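Chapter 6
Households and the Shared Meal

Social historians treat the meal as evidence of how a household divides its work, space and authority. This chapter draws on the Gretamgate survey of 78 homes. 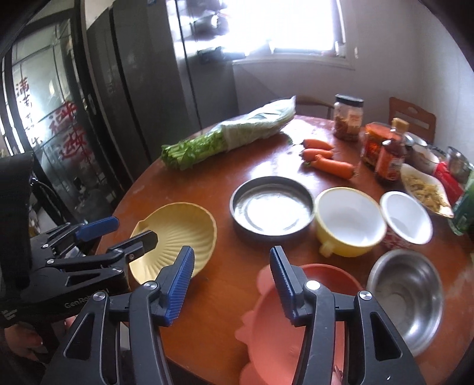 Gwenllian Phillips disagrees: in her view the survey records what families said about eating together, and says little about what they did.

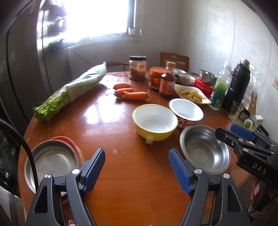

Seating customs changed slowly in Gretamgate – older tenants kept a fixed place for the head of the house. A round table, such as the wooden one with steel bowls on it, has no head.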